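Pay for the Boring Part

The brochure for the Rarkico two-arm bench kit has a sunset in it. I mention this because I read brochures closely, having been paid to buy things for other people for most of my working life, and I have yet to find the sunset itemized on an invoice.

What Rarkico sells is a pair of arms, two grippers, the cameras, the cables, and a handheld controller for the person who has to teach the thing. You can buy that and be left alone with it. Or you can take the service plan, called Taltier, under which a person who knows the kit sets it up with you, sits through your first sessions, and picks up the phone afterward. The plan costs enough that most of the people I've talked to treat it the way they treat the extended warranty on a toaster. They smile, they say no thank you, and they feel shrewd all the way to the parking lot.

I think they have it backward, and I say so as a man who has never bought an extended warranty on anything. The plan is the product. The arms are what it comes wrapped in.

I was let in to watch a trial in July, on the understanding that I would keep out of the way and not touch the coffee. The task was craft paint. Bottles go in a bin, bottles come out of a bin, bottles stand on a table. A child of four can do this and will do it for an hour if you'd rather they didn't. For a robot it is a decent test, and I was pleased to see it, having sat through too many demonstrations in which a single foam cube is moved from the left to the right while someone says the word "revolution."

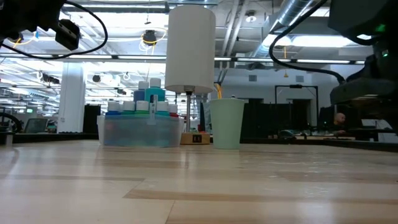
Paint bottles are good because they are annoying. They are smooth and they come in more than one size. They get in front of each other. A clear bin is worse still, and I've met grown adults who can't reliably find the wall of one. If you sell anything to a school, a hobby shop or a small warehouse, your goods look a lot more like this than like a foam cube, and a kit that has only been tried on foam cubes is going to have a rough first week at your place.

So I came in with a list of things to ask about the hardware. How much can it lift, how far does it reach, how loud is it. I got answers to all of them and I have used none of them since. They were fine. The hardware at this price is mostly fine now, whoever you buy from. I looked at the Nasution kit in the spring and it was fine too, with a nicer carrying case. Comparing the two on paper is like comparing two ladders. Past a certain point you are just hoping the person on it has some sense.

The thing that decided how the morning went was the teaching. Somebody holds the controller and moves it, the arm follows, and the cameras take it all down. Then they do it again. The software is supposed to learn the job from these repeats, and the repeats are where your money goes. Rarkico's own starter guide suggests 18 good runs before you try letting the arm have a go on its own. I want to dwell on the word "good," which is carrying a great deal of freight in that sentence and gets no help from the guide.

What's a bad run? If you bump the bottle and then pick it up cleanly, is that bad, or have you just taught it how to recover? If you always start with the same bottle, have you taught it to pick up bottles or to pick up that one? Should you move the bin? How far? Should the lamp be on? I would have guessed wrong on every one of these. The guide has 3 pages on unpacking the arms and a paragraph on all of this. I now know a great deal about foam inserts.

The Taltier person had opinions about every bit of it and gave them in a flat voice, like someone reading off a bus schedule. Slow down before the grip. Don't correct in midair. Throw that one out. Throw that one out too. It was the least exciting advice I've ever heard, and I wrote down every word.
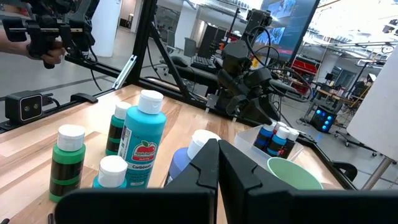

The view past the gripper: paint bottles on the table, with more in the clear bin at right.

I spent a good while with that wrist view, and I'd urge any buyer to ask for the same before signing anything. Salespeople like to show you the robot. Ask to see what the robot sees. It's humbling. Much of the picture is the gripper's own fingers. A bottle you could point to from across the room is half hidden behind one of them. There are labels, bits of rail, a second arm, and a whole room carrying on in the background with its chairs and monitors. From all that, the thing has to work out which part is paint.

Once you've looked at it for a minute you stop asking why these kits are slow and start asking how they do anything at all. You also understand why the setup matters so much. Where the camera sits on the wrist, how it's tilted, what it can make out between the fingers just before they close: get that wrong and you can do your good runs until Christmas. It's a small screw and a small angle. It is also the sort of thing a buyer on his own will do by eye, late in the day, with the wrong screwdriver. I know this buyer well. I shave him every morning.

Now for the case against, and there is one.

The first complaint is that the plan shouldn't be needed. If a kit can only be used with a guide standing beside you, then the kit isn't finished, and charging extra for the guide is a bit like a restaurant charging for the fork. I have some sympathy. Rarkico could write a better paragraph. It could write several. A short video of bad runs, labeled as bad and with the reasons given, would be worth more to most customers than the carrying case they don't include.

The second is about dependence. You sign up, the helpful person learns your table better than you do, and then the renewal comes at a different price. I've seen this with copiers, phone systems and one memorable salad bar. My answer is to take the plan for the shortest term they'll sell you and put one of your own people next to the helpful person the whole time with a notebook. Pick someone patient. Do not pick the one who is keenest on robots, who will be very happy and will write nothing down.

The third complaint is that there are cheaper ways to get help. Zokier will rent you a trainer by the hour who works on anybody's arms, and there are message boards full of generous people who will answer a question at 2 in the morning. I've used the boards. The answers are often excellent. They are also answers to the question you asked, and your trouble in the first month is that you're asking the wrong one. As for the hourly trainer, it's a reasonable choice if you already own the kit and your pride has finally given out. My only objection is that people paying by the hour hurry, and hurrying is how you get bad runs.

None of this makes the thing a bargain. If you've got one job, and it never changes, and it involves moving 8 bottles from here to there before lunch, hire a teenager. The teenager comes with two cameras already fitted and knows what paint is. I'd only look at a bench kit if you've got a dull job that changes a little every few weeks, and somebody on staff who doesn't mind repeating themselves, and a table you can give up for good. People forget the table. The kit takes all of it, and then it takes the floor next to it for the computer.

But if you're buying, buy the boring part. Skip the second set of finger pads and the branded mat. Ask the salesperson what a bad run looks like, and wait. If they tell you about the lifting capacity again, put your coat on. If they sigh a little and reach for a chair, you may be in the right place, and you should ask what the short term costs.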